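Section 4: Setting up the bookings line and function room calendar
Gindthorpe staff guide, front of house. Updated Dec 6, 2024
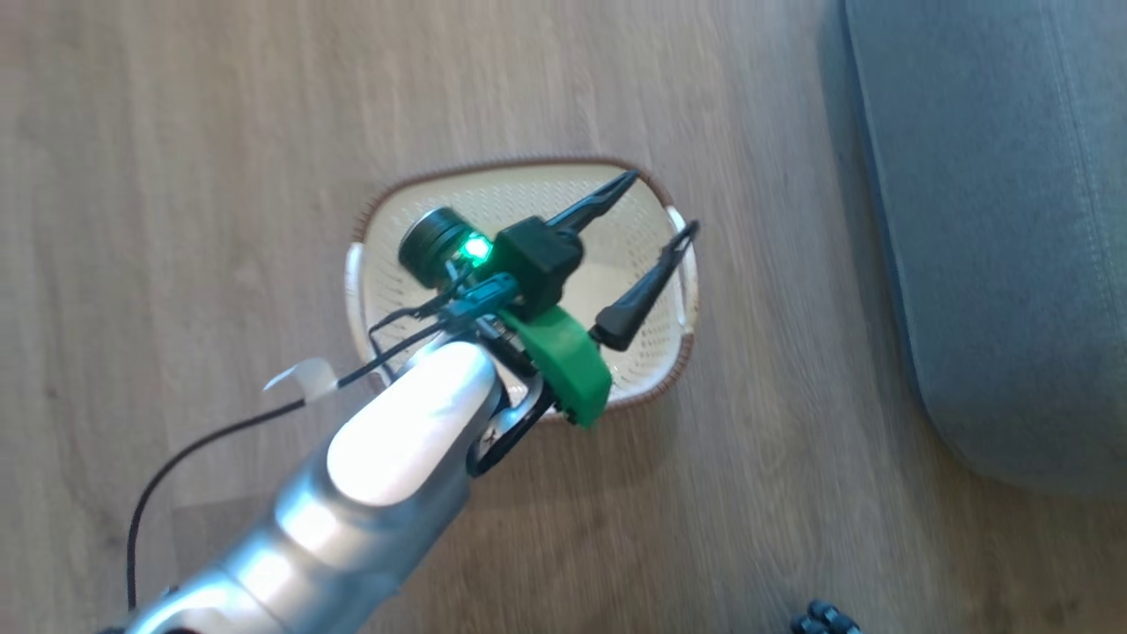 Do this section after the menus are loaded (Section 3), not before. The calendar pulls the set menu prices across and if there's none there it saves everything at zero. Allow 40 minutes, a bit more if the till is being used at the same time.

You need: the manager login for Pridusex, the office phone, the paper diary for the next month.

4.1 Opening hours and service times

1. Log in to Pridusex on the office computer. Not the tablet, the tablet won't show the Settings tab.
2. Settings, then Venue, then Hours.
3. Put in lunch and dinner as two separate services. Don't do one long one or it will offer people a table at 4 pm.
4. Last booking time goes in the box marked Final Seating. Kitchen close goes in the box under it. They look the same, check twice.
5. Tick Closed for the days we don't trade. Leave Allow Functions ticked on those days.
6. Save. Wait for the green bar at the top.

Note: public holidays don't carry over from last year. Add each one by hand.

4.2 Tables and rooms

1. Settings, Floor, Add Room. Make three: Main, Courtyard, Gill Room.
2. Add tables to Main and Courtyard using the numbers on the floor plan in the office. Table 13 is not missing, we never had one.
3. For the Gill Room don't add tables. Choose Whole Room and pick Function from the drop down.
4. Under Minimum Spend type 400. No dollar sign, it rejects it.
5. Under Maximum Guests type 27. That's seated. For stand-up functions ask Océane Hawthorne first, she'll want to know about the bar.
6. Save.

CAUTION: Do not delete a room once bookings are in it. The bookings go with it and support can't get them back. If a room is out of use, switch it to Hidden.

4.3 Phone line

The bookings number rings the front desk first, then the office, then goes to message.

1. Pick up the office handset and press Menu, 4, Divert.
2. Set rings before divert to six.
3. Dial 191 to reach the message recorder. Record after the tone.
4. Read out the message card by the phone. Slowly please. Say the hours we pick up, and that we ring back the same day.
5. Press hash to save, then ring the number from your mobile and listen to the lot.

Note: if you hear the old message, the new one didn't save. Hang up, start again from step 3.

Messages get checked at opening and again before dinner service. Write each one in the diary AND put it in Pridusex. Tick it in the diary when you've called back.

4.4 Taking a function booking

1. Calendar, pick the date, pick Gill Room.
2. Name, phone, email. Email is needed for the deposit link, don't skip it.
3. Guest numbers. If they're not sure put the lowest and write "tbc" in Notes.
4. Choose the menu. Set menu or platters. No à la carte in the Gill Room for groups over 12.
5. Allergies go in the Dietary box, not in Notes. The kitchen printout only shows Dietary.
6. Press Send Deposit. Status goes to Pending, then Confirmed when it's paid.
7. Still Pending after three days, ring them. After five, release the room.

CAUTION: Pending does not hold the room. Another staff member can book over the top of it. If it's a regular or a big group, press Lock as well.

Off-day functions: same steps, but Gordon Campbell has to okay it before the deposit link is sent. He does the roster and needs to find a chef. Text him, he doesnt read email during the week.

4.5 Linking the Flindero printer

1. Turn on the printer at the pass. Check there's paper in it.
2. Settings, Devices, Find Printer. Flindero should come up in the list.
3. Select it, press Pair, then Test Print.
4. Set Print Function Sheets to 10 am daily.

If the list is empty, turn the printer off at the wall, wait a minute, try again. If it prints but it's all blank, the roll is in backwards.

4.6 Before you finish

- Make one fake booking in each room, then cancel it. Use the name TEST.
- Check the website shows the right hours. Takes some 15 minutes to update.
- Move everything from the paper diary across, including teh February functions already promised.
- Log out of the manager account.

Gift vouchers and refunds are in Section 5.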